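Home | About the Club | Lifters | Events | Reports to Funders | Contact

Umuvthorpe Weightlifting Club – Progress Report to the Bielecka Grassroots Sport Fund

11 February 2024

Hi Hiwot, and hello to everyone else at the Fund who reads these!

We're halfway through the grant now and there's a lot to catch you up on, so grab a coffee. I'll start with the youth program (I know it's the part your board asked about most), then get to the equipment and the money.

The after-school group has grown to 21 lifters. When I wrote to you in July we were still trying to talk parents into letting their kids near a barbell, and now I have parents asking if they can have a go themselves! Young-sook Son has taken over the beginners completely. She keeps them on technique bars for the first six weeks, which they grumble about, and then they go up to real plates and their positions are so good I could cry. Four of them lifted at the Soltatov Open and every single one made a total. Mihret Assefa's snatch was the best thing I saw all day – she missed her opener, sat down, had a drink of water, and came back out to make the next two.

The masters group is smaller and a lot louder. Fiachra Ó Dubhghaill is back after his shoulder surgery and is cleared for everything except heavy jerks. He's been helping me on the platform in the meantime, and he passed his Level 1 coaching course in the fall, paid for out of your training line. That gives us three qualified coaches, so we can finally run two sessions on the same evening.

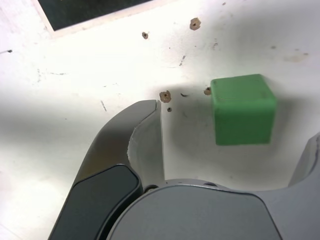

Now the money. The equipment line was $3,053 and we've spent $2,981 of it. Most of that went on two women's bars, a set of bumper plates and new rubber for platforms two and three. The quote from Sterosix came in at $3,030 with delivery, and I got it down by driving over to pick everything up myself in Afia Gyamfi's van (thank you, Afia, and sorry about the suspension). I'd like to put the rest toward chalk and collars if that's okay with you. Let me know and I'll send the receipts along with the others.

A couple of things haven't gone to plan. The girls-only session was supposed to start before Christmas and it didn't, mainly down to the hall double-booking us with badminton. We have a new slot in writing and the first session is next month. The referee course also got pushed back when the instructor got sick, so that training money is still sitting there. I'd rather hang on to it for the new date than move it somewhere else, but I'm happy to talk about it.

Coming up: we're hosting our own club meet in the spring, our first with proper weigh-ins and a full set of officials. Afia is running the entries. We're keeping the fee low so the kids' families don't get stung, and there will be a baking table, because last time people were more upset about the lack of cake than the lack of a scoreboard. You'd be very welcome to come and hand out medals!

One question before I go. The final report form asks for attendance by age band, and we only started recording ages in the fall. Can I give you total attendance for the months before that? If not, I can go back through the paper sign-in sheets, it'll just take me a while.

Thanks again for everything,

Head Coach, Umuvthorpe Weightlifting Club

We use cookies to help this site work properly. Accept | Manage settings

© Umuvthorpe Weightlifting Club | Contact us | Back to top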